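Tuesday, May 5, 2026 - posted by Bench 3, Dodbridge workshop

Halliday two-finger gripper, trial unit. Tulavby want a yes or no before the loan ends. Grip force left at the supplier's default, arm speed at 80 per cent. Job today is ball to basket, 20 runs per setting. 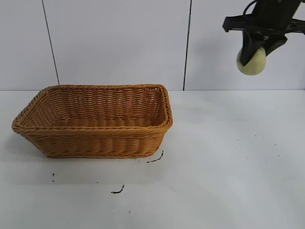

Page last changed: 5 May, 16:42

Ball held in the fingers, wicker basket still empty. Release point is set by hand in the Cerkska software - slow, and the manual skips it. Quoted life of the finger pads is 400 hours, not checked. Still to do: repeat at full speed, ask for a price on spare pads.

Filed under: Grippers / On trial

Comments (2)

dk_bench: Is the price with or without the mounting plate?

rowan7: Without. Plate is extra, same as the quote in December.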